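30/12/2018
Wanda Nakamura

Dryer back in use after the new door seal. The old one had gone hard along the hinge side and we were losing heat there all through the autumn, which explains the leathery batches at the back and the sticky ones at the front. Seal came from Kołodziej. It is a touch thicker than the original, so the catch needs a firm push. Tobias wants to move the keeper plate out. I'd leave it until the rubber has settled.

Mango and apple this time. Peeled the mango, left the skin on the apple. Everything sliced by hand as the slicer blade is away being ground. Thickness is therefore uneven and I have written that on the batch card so we don't read too much into the weights. Apple went into lemon water and then onto a cloth. Mango went straight on the mesh.
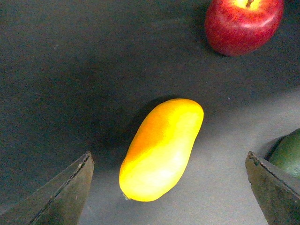

Does the mango need the lemon dip as well?
Mango holds its colour well enough without it, and the dip made our May batch taste sharp, so we only do it for apple.

Set the cabinet low with the vent half open. Starting weight for the mango was 1,199 g after peeling and stoning, apple not weighed until it came off the cloth, which was my mistake. The apple figure will be slightly high because of the water it took up. Next time weigh before the dip and again after.

The Plutel fan is noisier than I remember. It isn't rubbing anywhere that I can see with the back panel off. There was a lot of dried pulp on the guard and I scraped that away, then wiped the blades. Still noisy. Tobias thinks bearing. If so it will want replacing before we do any long runs, and the part has to be ordered.
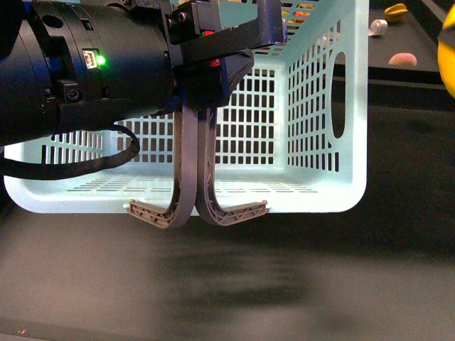
Arm at left, gripper fingers hanging down, cable looped underneath.

Checked the trays at intervals and turned them end for end each time. The top tray is always ahead of the rest, seal or no seal. I tried leaving the top slot empty on the second load and putting a bare mesh in there to break up the air. The tray below it then came out much closer to the others. We lose a tray's worth of fruit per load but I'd take that over sorting half-done slices by hand at the end.

Total time for the mango was 29 hours, apple a good deal less. I took the apple out when a slice folded without cracking and showed no bead of moisture at the tear. Mango is harder to judge because it stays tacky on the surface even when it is ready. Let a piece cool fully before deciding, as the warm ones always feel underdone.

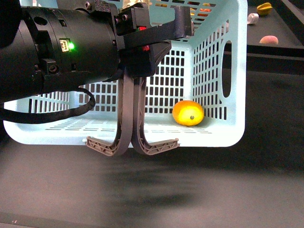
The Fliluta probe disagrees with the dial on the front of the cabinet by 2 degrees, dial reading high. It did the same in the ice bath last time, so I trust the probe. Have put tape next to the dial with the correction. Please don't peel it off.

Conditioning: both fruits are in Kerkik jars, loosely filled, lids on, and want shaking once a day for a week. If there is any mist on the glass, tip the whole jar back onto a tray and dry it again. Don't just leave the lid off. We lost a jar of pears to mould doing that.

Jar 39 has a chipped rim and I have taken it off the shelf.
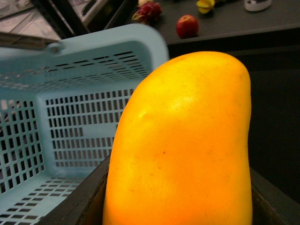 On buying, I would go for firmer mangoes than the last lot. Very ripe ones taste better dried but they slump on the mesh and tear when you lift them, and the cleaning takes ages. Slightly under-ripe cuts clean and the sourness goes off in the drying. A mix of the two in one load is the worst option, as they finish hours apart.

Still to do: final weights once the jars have had their week, fan bearing, slicer blade to collect. Tobias is also going to try lining one tray with baking paper to see how much it slows things down. Mesh brushes are in the left-hand sink, soaking.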